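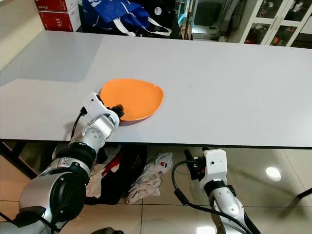 Orange plate, long white table.

About us

We're Ukunlow. We sell plates, bowls, serving dishes and a few jugs, and we hire them out too. Small firm, one unit in Bestangate, one shop in Prellcombe (the old Haslam ironmonger's, green door, mind the step). Been meaning to write this page properly for ages so here goes.

How it started

Hire came first. Village halls, christenings, school dos, that sort of thing. People kept asking if they could buy the plates afterwards, usually the bright ones. So we began selling. Started with 33 plates and a borrowed van. Now there's 3000 pieces on the hire shelves and the van is ours.

What we do now

Hire: from one table up to a full hall. Comes to you clean and stacked, goes back to us scraped but not washed. Really, don't wash them. We do that here.

Shop: singles and sets. Seconds on the low shelf by the till, marked with a dot of tape underneath.

Matching: broken one out of a set? Send us a photo and the width across the top in centimetres. We keep odd ones back for exactly this. Can't always help but we do look.

Colours

Orange is the one most people come in for. Looks good on a plain white table, looks good with nearly any food, except perhaps carrots. Our ovals are a bit uneven round the rim and no two sit quite the same. If you want dead straight edges the Haslam range is the one to ask for, white or grey only, stacks beautifully.

Other colours come and go. Blue is out til December, sorry. Green we have plenty of.

Laying a long table

We get asked this alot so it may as well go here. Serving plates down the middle first, before anything else. Leave an arm's length between them. Then side plates, then glasses, then cutlery last. Plain cloth or no cloth if the plates are bright. Shallow dishes for bread, fruit, cold things. Anything with gravy needs a bowl.

Breakages

Happens. Hire prices allow for a chip or two. Over 7 pieces and we'll send a bill for the extra, at cost. Keep the bits in the crate please, wrapped in newspaper, so we can count up.

Delivery

Free in Bestangate and Prellcombe. Further out, ring and we'll work it out. Order number 1138 went to a barn up a track with two gates, so we're not fussy, but do tell us about the gates.

Opening

Shop is open mornings and most afternoons. Unit by arrangment only, there's no counter and the parking is tight.

Hire prices are on the next page, new list from June 29, 2018. Bookings made before then stay at the old price.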